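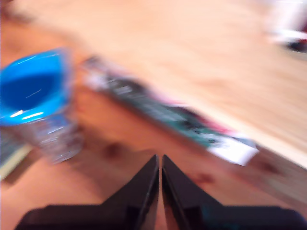 Annonces de location de Cidanstead : fiche du jeu de données

Par Hiwot Alemneh, mis à jour en janvier
12 partages · 3 commentaires

Ce dépôt contient des annonces de location résidentielle publiées par l'agence Wakside dans la ville de Cidanstead. Les textes sont rédigés en français et en anglais, parfois dans les deux langues à l'intérieur de la même annonce. Nous avons gardé l'orthographe d'origine, y compris les abréviations que chaque agent utilise à sa manière (« ch. », « sdb », « cuis. éq. »).

Contenu

Le fichier annonces.csv compte 1 146 lignes, une par annonce. Le fichier quartiers.csv donne la liste des 35 secteurs avec leur ancien nom et leur nom actuel. Le secteur Ejigu a été divisé en deux pendant la collecte ; les annonces plus anciennes portent le code EJ, les nouvelles EJ-N ou EJ-S. Je n'ai pas essayé de recoder les anciennes.

Colonnes principales

id : identifiant interne, stable d'une version à l'autre
secteur : code à deux lettres, avec suffixe éventuel
loyer : montant mensuel demandé, charges non comprises
charges : montant mensuel, vide si l'annonce ne le précise pas
surface : en mètres carrés, arrondie à l'unité
pieces : nombre de pièces selon l'agent, cuisine exclue
meuble : oui, non, partiel
texte : description libre

La colonne « meuble » demande de l'attention. Pour Wakside, « partiel » veut dire que la cuisine est équipée et que les chambres sont vides. Mais Obsa Adugna, qui a saisi les annonces du secteur Ejigu, a employé ce mot aussi pour les logements où il reste seulement une table et des chaises. La règle de saisie est maintenant écrite dans le fichier regles.txt et elle s'applique à partir de la version 2. 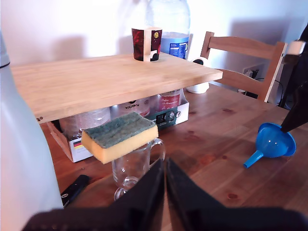 Mug en verre et éponge, devant une planche à découper.

Collecte et nettoyage

Les annonces ont été exportées du logiciel de gestion Tristton, puis relues par Kiros Gashaw et moi-même. Nous avons retiré 121 doublons, c'est-à-dire des biens remis en ligne avec le même texte et le même loyer. Quand le loyer avait changé, les deux lignes sont conservées et la colonne « suite_de » indique l'identifiant de la première.

Les noms des propriétaires, les numéros de téléphone et les numéros de rue ont été supprimés. Si vous en trouvez un qui nous a échappé, merci de nous écrire avant d'ouvrir un ticket public.

Limites connues

Dans 267 annonces, la surface est absente. Il s'agit surtout de studios et de chambres chez l'habitant.
Le loyer est celui qui est demandé. Le loyer signé n'est pas connu de nous.
Une seule agence est représentée, donc les moyennes par secteur ne doivent pas être lues comme des prix du marché.
Les dates de disponibilité sont en texte libre (« de suite », « fin du bail »).

Utilisation

Le jeu peut servir à étudier le vocabulaire des annonces ou à tester un outil d'extraction. Il ne convient pas pour fixer un loyer ni pour évaluer la solvabilité d'un candidat. Le séparateur est le point-virgule et l'encodage est UTF-8 ; à l'ouverture dans un tableur, il faut déclarer la colonne « id » comme texte, sinon les zéros du début disparaissent.

Historique

v2.1 : correction des accents dans quartiers.csv, signalée par Gemechu Lencho
v2 : nouvelle règle pour « meuble », ajout de « suite_de »
v1 : première version, export brut

Contact

Pour les questions sur les données : Hiwot Alemneh. Pour l'accès à l'export brut, la demande se fait auprès de Wichai Chuensuk, chez Wakside, en précisant la version utilisée.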